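3 材料与方法

3.1 研究对象与取样范围

本研究考察仿皮肤弹性体薄片在切口状态下的撕裂行为及表面着色的保持性。此类薄片在教学耗材、假体外覆层和压力敷料测试中均有使用，但不同用途对材料的要求差别较大：教学耗材重视切开后的边缘完整性，外覆层重视长期色牢度，敷料测试则要求表面摩擦系数在批次间保持一致。现有文献多以未切开的完整试样为对象，所得拉伸强度与断裂伸长率难以直接推算切口试样的表现。Solberg与Blomqvist在前期工作中指出，切口尖端的应力集中对填料分布极为敏感，同一配方在不同固化条件下可得到差异显著的撕裂能。本节据此给出试样制备、调节、加载和表面评定的完整流程，以便其他实验室重复。

试样共306件，取自两种配方。配方A由Forsberg提供基胶，为双组分加成型硅橡胶；配方B由Narthorpe提供基胶，交联密度较高，其余组分与配方A相同。两种配方均添加同一种浅粉色颜料浆，以排除颜料种类对结果的影响。每种配方各浇注若干批次，批次编号与模腔位置在脱模时一并记录，后续统计中将批次作为随机效应处理。

3.2 浇注与固化

基胶与固化剂在真空搅拌器中混合，混合过程分两段进行。第一段为低速预混，目的在于使颜料浆初步分散；第二段为高速混合，同时抽真空以去除夹带气体。混合后的胶料静置，待表面无可见气泡后注入平板模具。模具内表面经抛光处理，不使用脱模剂，原因是残留的脱模剂会改变表面能，进而影响3.5节所述的着色评定。

固化在强制对流烘箱中完成。烘箱内设置8个测温点，分布于模具四角及四边中点，固化过程中连续记录。凡任意两点温差超出预定容差的批次，整批剔除，不作修正。固化结束后，模具随炉冷却至室温再行开启。预实验表明，热态脱模会在薄片边缘留下不可恢复的残余变形，其影响在小应变范围内不明显，但在切口扩展阶段会使裂纹路径向边缘偏转。

脱模后的薄片平放于无尘纸上，双面覆以离型膜，移入恒温恒湿室调节。调节期间不得叠放。两种配方的后固化行为存在差别：配方A的邵氏硬度在调节初期继续上升，随后趋于平稳；配方B在脱模时已基本稳定。为消除这一差别，所有试样统一以配方A的稳定时间为准。

3.3 硬度与厚度

厚度以测厚仪逐件测量，测头压力设为仪器允许的最低值，以减小软质材料在测头下的压陷误差。每件试样测量中心及四角，取中位数作为名义厚度，极差超过容差者剔除。硬度测量在同批次浇注的厚块上进行，薄片本身因厚度不足，直接压入会受到底座刚度的影响，所得读数偏高。这一问题在Blomqvist的综述中已有讨论，此处不再展开。

需要说明的是，厚块与薄片在固化时的热历程并不完全相同。厚块内部升温滞后，交联程度可能略低。本研究在部分批次中取厚块的表层与芯部分别测定溶胶含量，两者差异处于测量重复性之内，因此认为以厚块硬度代表薄片硬度是可接受的。

3.4 预切口与撕裂加载

预切口由固定行程的刀架完成。刀片每切割一件即更换，切口方向与浇注流向分为平行、垂直及斜向三组。斜向组的设置出于实际考虑：在使用条件下，切口方向很少与材料流向严格一致，仅测平行与垂直两组会遗漏混合模式下的扩展行为。切口深度分为贯穿与非贯穿两种。非贯穿切口的深度由刀架限位块控制，切后以光学显微镜在侧面核对。

撕裂试验在Clekivham台式拉力机上进行，夹具为气动平推式，夹面衬以细纹橡胶。夹持压力过高会在夹口处引发提前断裂，过低则产生滑移，两者均使载荷曲线失去平台段。为此，每批试验前以废弃试样校准夹持压力，直至连续三件均在预切口处起裂。载荷与位移同步采集，采样频率为800 Hz。撕裂能由载荷平台段的平均值计算，平台段的起止点由程序按载荷导数自动判定，并由两名操作者独立复核。两名操作者判定不一致时，该曲线由Solberg作最终裁定，裁定时不显示试样的配方与批次信息。

循环加载组用于考察切口在低于临界载荷条件下的缓慢扩展。每件试样经历1,000次等幅循环，波形为三角波，卸载端保留少量预张力，以避免薄片松弛时发生屈曲。裂纹长度在预定循环次数处停机读取。停机时间统一控制，因为硅橡胶在静置时存在应力恢复，停机时间不一致会使后续首个循环的峰值载荷产生偏移。

加载结束后，沿切口两侧裁取小块用于断面观察。断面形貌按光滑、阶梯与粗糙三类记录，分类依据为放大图像中的主要特征，同一断面出现两类以上特征时，以起裂区的特征为准。

3.5 表面着色的评定

切口附近的着色变化是教学耗材用户反映较多的问题。模拟液中的红色染料可沿切缘渗入，亦可在擦拭时附着于邻近表面，两种机制造成的外观相近，但去除难度不同。前者与材料的溶胀及微孔有关，后者主要由表面能与粗糙度决定。 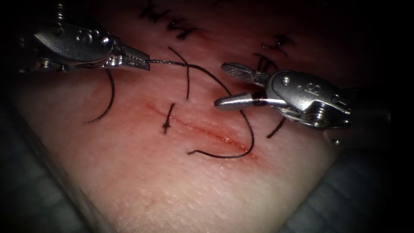

图1 仿皮肤垫切口区域的外观

着色评定的首要困难在于区分切缘本身的颜色与邻近表面的附着色，两者在色差仪的测量孔径内往往重叠，平均读数无法反映各自的贡献。因此本研究先按目视将切口附近划分为切缘区与邻近区，再分别取值。划分依据是色调的明暗差别：图1的浅粉色垫面上，切缘处的红线较邻近表面的淡红色痕迹略为鲜明，这一差别可用于确定两区的分界；若两区色调连续过渡而无可辨分界，则该试样仅报告总体色差，不进入分区统计。取值区域避开金属件的反光及其投影，背景参考值取自同一垫面上远离切口且未见着色的部位。

定量测量在试样清洁前后各进行一次。清洁采用去离子水与中性表面活性剂溶液，擦拭方向与切口平行，避免将染料重新推入切缘。清洁后残余色差占初始色差的比例定义为着色保持率。切缘区的保持率主要反映渗入量，邻近区的保持率主要反映附着强度。两者之比可作为判断着色机制的辅助指标，但该比值在邻近区初始色差较小时不稳定，故对初始色差低于仪器检出限的试样不予计算。

光源条件对低饱和度红色的测量影响较大。所有测量在Pladier标准光箱内完成，光箱开启后预热，每组测量前后各测一次白板。白板读数漂移超过容差时，该组全部重测。环境光以遮光帘隔离，操作者着中性灰色外衣。

3.6 统计处理

撕裂能经对数变换后，以线性混合效应模型分析，固定效应包括配方、切口方向、切口深度及配方与方向的交互项，随机效应为批次。残差正态性以分位图检查。着色保持率为有界变量，采用贝塔回归，对恰为零或一的观测值作标准压缩变换。断面形貌为无序分类数据，以多项逻辑回归处理，粗糙类作为参照类。

循环加载组中，部分试样在达到预定循环次数前断裂，按事件数据处理；其余试样作右删失处理。不同切口方向之间的比较采用分层检验，以批次分层。多重比较以Holm法校正。所有检验均为双侧，显著性水平在数据采集前确定。

因夹口断裂而剔除的试样单独列出，不以其他批次的试样补足。敏感性分析中，将这些试样的最大载荷作为撕裂载荷的下界重新纳入模型，比较主要系数的方向与区间宽度，结果见4.3节。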